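Pay the Groups Before the Harvest

By Barrett Szabo
5 March 2019

Most of the money that reaches village savings groups from outside arrives at the wrong time of year. I have worked with these groups in one form or another for a long while, and I would put timing ahead of training, ahead of software and ahead of new lending rules as the thing donors should fix first.

Take Tindalura. The district has 40 savings groups. Members put in a small amount each week, borrow from the pot, and share out what is left in December. It is a sound system and the members run it themselves. The trouble comes after the share-out. School fees fall due, seed has to be bought, and the pot is at its lowest just when everyone wants to borrow from it.

The outside grants, meanwhile, are paid out after the harvest, when people have grain in the store and some cash in hand. I have asked why. The answer is always the reporting year. A program officer has to spend the budget before the books close, so the money lands when it suits the office.

What late money does

Late money gets spent, but it gets spent differently. A group that receives a matching grant in the lean months uses it for seed, feed and fees. A group that receives it after harvest tends to buy something it can show a visitor. I don't blame the members for this. They know what visitors like to see.

Last year 19 of the groups took their grant late, and in most of them the lean-season loans were refused or cut down. People then went to the traders in Lamrani, who lend against the standing crop at terms I would call robbery. One bad loan of that kind can undo several years of saving.
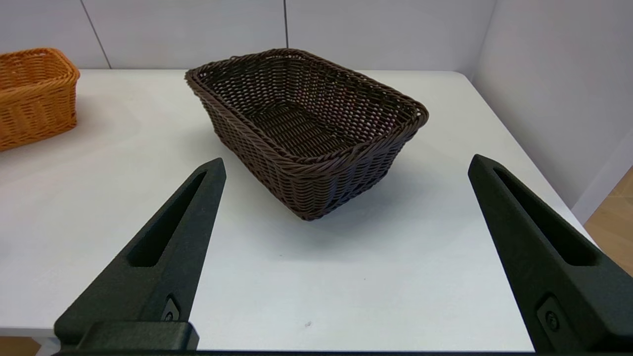
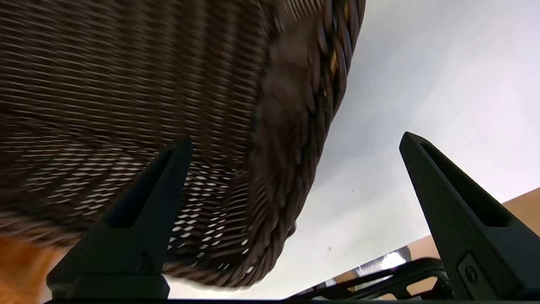

Craft income is not the answer either

The usual reply is that families should earn more in the off months, and handicrafts are the first thing anyone proposes. I have nothing against baskets. Some women earn a fair bit from them, and the Vivinwood cooperative has found steady buyers. But the cooperative has 658 names on its list and orders enough for a small share of them. A weaver is also paid when the buyer pays, and that can be months after the work is done. Her income has the same timing problem the grants do.

Rami Geagea, who keeps the accounts for several groups on the Stovus side of the river, disagrees with me on part of this. He thinks early grants would tempt groups to lend too freely while the pot is low. It is a fair worry. My answer is to pay in two parts, half when the fees come due and half at planting, and let each group's own loan rules do the rest. Those rules are stricter than most banks'.

None of this needs a bigger budget. It needs a finance office willing to move a date, and to carry an unspent line from one year into the next without treating it as a failure. Donors do this for roads — a contractor is paid when the work calls for it. A savings group should be able to ask for the same.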